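Invoice day, and why I've stopped dreading it (mostly)

So the kettle's on, it's just gone four, and I've sent every single invoice for the month. Every one! If you've been reading this blog for a while you'll know that a year ago I was the sort of person who did the work, felt pleased with myself, and then let the bill sit in a drafts folder until the rent was due.

What changed was a bad March. I had three jobs finished and signed off, one of them quite a big one for a lettings office over in Prallwood, and I'd billed for none of them. Then the van failed its MOT. I worked out I was owed £3618 by people who didn't know they owed it, while I was ringing the bank to ask about an overdraft. The woman on the phone was very nice about it. She asked when I expected to be paid and I had to say I hadn't asked for the money yet, and there was quite a long pause.

I got the overdraft, and paid it back, and it cost me almost £100 by the time the fees were added up. That annoyed me more than the van did, if I'm truthful. I could have had new tyres for that (well, one and a half new tyres).

So now I have a system, if you can call it that. It lives in a spreadsheet with far too many colours in it. The job goes in the day I say yes to it, with the price, and the price stays in red until the invoice has gone out. I can't bear looking at red so it gets done. Anything over £200 I now ask for a third up front, which I was terrified of doing. I thought everyone would walk off. One did, a café in Helby, and from what I've heard since I'm not sorry.

The other thing is that I read the small print on when people pay. Kontogiannis, the tile importers, have always paid on the last working day of the month after the invoice, and they're lovely and completely reliable, but if I bill them on the 1st and not the 31st I've given myself a whole extra month to wait. I did that to myself for two years running without noticing. Cunham Joinery pay the same week, bless them, and I'd do their work at midnight in the rain.

Chasing is still the bit I hate. I used to write these long apologetic emails, all "so sorry to bother you" and "no rush at all", and then be cross when there was no rush at all. Now it's two lines and the invoice attached again. Most people just say oops and pay it. I've had one proper sulk back, and they paid too.

I'm still carrying one that's 6 weeks overdue, mind you, so don't go thinking I've cracked it. I've put it in a colour of its own (a sort of angry purple) and I'm ringing them tomorrow, before I've had time to talk myself out of it.
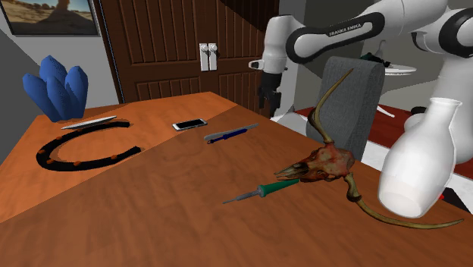
What I'm trying next

A separate account for the tax money. I know, I know, everyone told me to do this at the start. I've opened it, it's got a fiver in it, and I'm going to move a slice of each payment across the day it lands. I'll let you know how long that lasts.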